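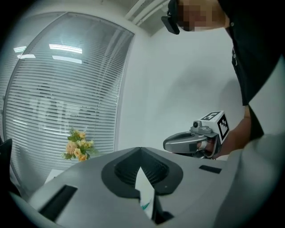
Department of Textile and Apparel Studies, Fullside College
Course notes, unit 7: Why black is so hard to dye
Instructor: Nadja Aigner

Welcome back! This is my favorite unit of the whole course, so forgive the length. Black looks like the simplest color in the shop and it's the one that gives dyers the most trouble (and the most arguments).

For centuries there was no single plant that gave a good black. Dyers built it up in layers: a deep blue from woad or indigo first, then madder red, then a yellow such as weld. Get the balance wrong and you see it at once in daylight, a greenish or rusty cast. The other route was oak galls and iron. It's quick and gorgeous, but the iron slowly eats the fiber, and that's why so many old black silks are falling to bits in museum drawers. 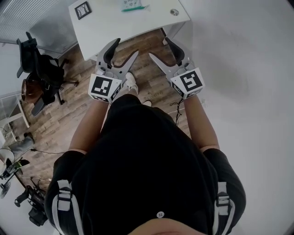

Fig. 1. Short-sleeved black top with a matte surface.

Surface matters as much as dye. A matte cloth scatters light from all over, so it can look grayer than a smooth satin dyed in the very same bath. Try it with your swatches, it's great fun! Hold them near the window, then under the lamp, and write down what changes.

Modern cotton blacks are mostly sulfur or reactive dyes. Sulfur black is cheap and stands up well to washing, though chlorine bleach ruins it. Reactive black needs a lot of dye and a lot of salt, plus really thorough rinsing. 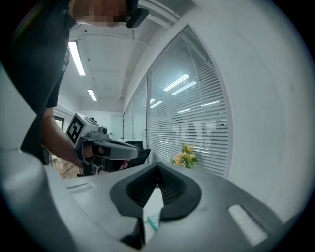 Fig. 2. Black shirt, with lighter fabric along the sleeve edge.

For next time: read Roel Hendriks's handout on mordants, and bring 8 swatches, labeled on the back in pencil. Wash half of them at home first. Annelies Declercq has the gray scale cards if you need to borrow one. Swatch books are due 27th June.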